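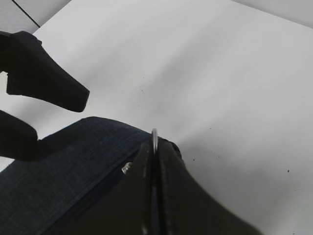
Swapping the finger pads on the Relari, and what went wrong after

Quick one tonight, I have maybe half an hour before I need to go pick up the car.

So the cell is the zipper pouch one. One arm, white table, camera on the wrist, navy pouches with the small silver pulls. It had been running fine since December and then it started dropping pulls. Not every time. Maybe one in five, then one in three, then I stopped pretending it was the pouches.

Counter said 3,071 cycles on that set of pads. The last set came off at 2,206 and they looked fine, so I'd let these go longer. Don't do that. Or do it but look at them first.

What I did, in order, mostly for me so I don't have to work it out again next time:

Park the arm high. Power down the gripper from the controller, then at the box too. The Polat supply holds a charge for a bit so I wait 20 seconds before unplugging anything.

Back out the two screws on each finger. Short hex key, the long one hits the camera bracket. I know this and I still grabbed the long one.

Old pads off. They're glued, so a plastic scraper and patience. The upper finger's pad had gone shiny right at the tip, the inside corner, which is exactly where it pinches the pull. Lower one was hardly worn. Makes sense I guess, the upper finger does all the work when it comes in at that angle.

Clean with alcohol. Let it dry properly. Last time I didnt and one pad slid a millimeter overnight.

New pads on, clamp, leave it alone. I gave it the whole evening. Fingers back on the next morning, screws snug, then check that the tips meet. Mine didn't, the upper was sitting slightly proud. Took it off again, found a crumb of old glue behind it. Scraped, refitted, good.

Then the part that ate my day. Ran homing, ran the first pouch, and the fingers closed on air. Every time, just above the fabric. New pads are thicker so the gripper thinks it's shut before it is, fine, I expected that and changed the close width. Still air. It was missing high.

Went round in circles on this for almost 17 hours, if you count the sleeping. Redid the table height. Redid the hand-eye calibration, twice. Blamed the Senov driver update (sorry, Senov). Wrote to Remo Galli, who built the original version of this cell and still answers my emails for some reason. He wrote back one line: "did you reset the tool length"

I had not reset the tool length.

When you pull the fingers the controller drops back to the default tool, and the default is longer than what I have on there. So the arm was stopping early, exactly as told. It's in the Flaketti manual too, in a grey box on a page I have definately read. Typed in the right number, saved it, ran it again, and it got the pull on the first try.

I also moved the hold-down a bit further toward the right end of the pouch while I was in there. It used to sit close enough to the zipper that the lower finger would brush it on the way in, and I think that was some of my drops back before the pads got bad. Can't prove it. Feels better.

Other stuff I noticed:

The table gets specks on it. Tiny ones, but the vision picks them up if the threshold is low, and I'd set it low. Wiping down goes on the morning list now, and I bumped the threshold up a notch.

Matte black fingers over dark navy cloth — not a great combo for finding the fingertips in the wrist view. They show up fine against the white. I've been thinking about a dot of pale paint on the upper one. If anyone has done this, does it rub off?

Wrist cable has a kink starting by the second tie. Ordered another. Not urgent but I'd rather have it in the drawer.

New rule is pads get looked at every 20 boxes, whatever the counter says, and the tool length is now written on masking tape on the side of the controller. In big letters.

Ok, car. Will put the close width settings up when I've run it for a week or so and I trust them.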